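Notes for week 2, gathering demonstrations (Jan 10, 2018)

Hello again everyone. Quick bit of housekeeping first: the Pillwood sheets from last time are in the shared folder, and Cheng-en Chow has put up his version of the logging script, which is a lot nicer than mine, so please use his. If your group is still on the November copy, bin it. It writes the left and right arms into the same column and you'll lose an afternoon working out why.

## What we're collecting

The task is bagging groceries with two arms. Pretend fruit and veg in a basket, a clear plastic bag, and a person driving both arms through the whole job while we record the joint positions and the camera views together. One go from start to finish is an episode. We want 900 of them for the Erraji set, and then we train on those and see what the arms can do by themselves (I'm looking forward to that part more than I should be).

I picked this task on purpose because it's a bit horrible! A banana and a pepper want quite different grips, and the bag never hangs the same way twice. If you only ever practise on tidy blocks you get a policy that is brilliant at tidy blocks. 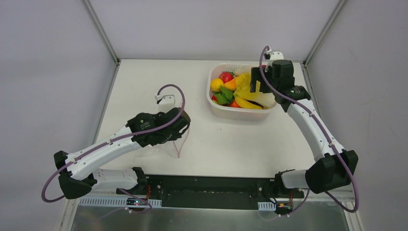 **Why do we record whole episodes and not just the grasps?**

Most of the trouble happens between the grasps. The learner needs to see how you get from one item to the next, how you wait for the other arm and how you recover when something slips, and it can only copy what is in the recordings.

## Driving the arms

Everybody does their own warm-up before anything counts. Ten minutes of messing about is fine, nobody is marking it. Then:

- Start from the home pose, both arms, every time.
- Shuffle the produce between episodes. Properly, please, don't just nudge the top lemon.
- Go slower than feels natural, especially when the grippers come near each other.
- If you fumble, carry on and fix it. A fumble with a good recovery is a keeper.
- If you've stopped to chat, or the bag has gone on the floor, scrap the episode and write "scrapped" in the log.

That fourth one always starts an argument, so let me say a bit more. Latifa Mansour ran a comparison for us on the older Oltix set. She trained once on 400 spotless episodes and once on 400 with the wobbles left in, and the wobbly one coped much better when an item landed somewhere odd. The spotless one just sort of froze! It had never been shown what to do after a miss. I wouldn't hang a whole theory on one comparison, but it did change how I collect.

## The two-handed bit

This is where your own habits creep in. I'm right-handed and my left arm barely moved in my first batch, it just hovered about being polite. The model learned that beautifully, of course. So swap drivers often, and try to let both arms do some real work over the bag.

The bag itself is a pain for the cameras too. Clear plastic shows up mostly as folds and shine, and it changes shape whenever you touch it. Please don't swap it for a nice solid tub to make life easier, we'd be collecting a different task.

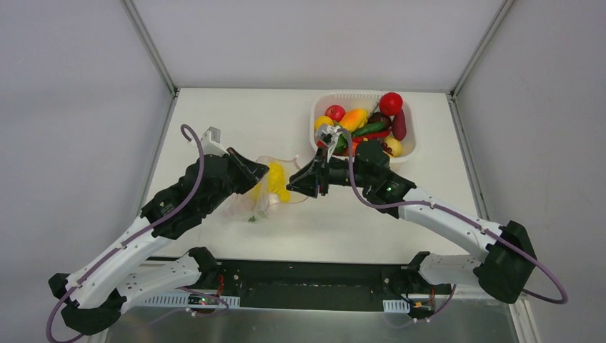
*Grippers facing each other over the bag, with the basket behind.*

## Checking what you've got

Play back your episodes the same day, while you can still remember what you were trying to do. I skim at double speed and look for a camera that stopped early, an arm that jumps, or an ending where the driver clearly thought they were done and the recorder didn't. The Wullex viewer will flag missing camera data but it won't spot a silly ending, so you do need to use your eyes.

Last year's group handed in 900 episodes and 897 survived checking, which I was very pleased with. The three we lost all had the same fault: recording started before the arms were home.

For next time, read the first half of the imitation chapter, and bring one episode you like and one you nearly threw away. We'll watch them together and have the argument about fumbles again.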